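Moving my rollover money into index funds, one piece at a time

12/11/20
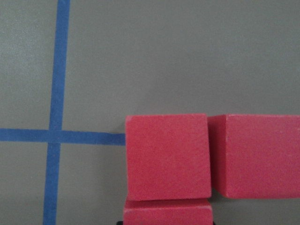
Blue tape and red foam blocks on a gray tabletop.

I finally did something with the retirement money from my old job. It had been sitting in cash since April, when I left Jimel and rolled the account over to an IRA. I told myself I was waiting for prices to settle down. They went up instead, and I watched most of that from the sidelines.

The balance was never the problem. I just didn't want to put all of it in on one day and see it drop the next. I know the usual argument, that a lump sum comes out ahead more often than not. I've read it plenty of times and I believe it. I still couldn't press the button.

So I set up a schedule. On the first business day of each month, $2,000 goes from the cash side into 2 funds, a total US market fund and an international one. The split is 70/30. I may change that later, but I'm not allowed to change it in the same month I think of it.

The first purchase went through fine. The second one left $492 uninvested because I had typed the order in shares and rounded down too far. I now enter it in dollars. If your brokerage lets you buy fractional shares in a fund, use the dollar box and save yourself the math.

I also looked at bonds. Yields are so low right now that it's hard to get excited, but I'm keeping a small part of the account in a short-term bond fund anyway. My last experience with being all in stocks was this March, in a different account, and I didn't sleep well. I didn't sell either – mostly because I had forgotten the password and the reset letter was slow to come.

A few people have asked about the spreadsheet I mentioned in an earlier post. It has 3 tabs: one for purchases, one for dividends, and one where I write down why I did what I did. The last tab is the one I go back to. In June I wrote "wait for a pullback" and left it at that, with no number and no date. It's a bit embarrassing to read now.

None of this is advice for your own account. I have a steady paycheck and no plans to touch this money for a long time, and your situation may be different.

The next purchase is in January. Before then I need to update the beneficiary form, which still has my address from two apartments ago.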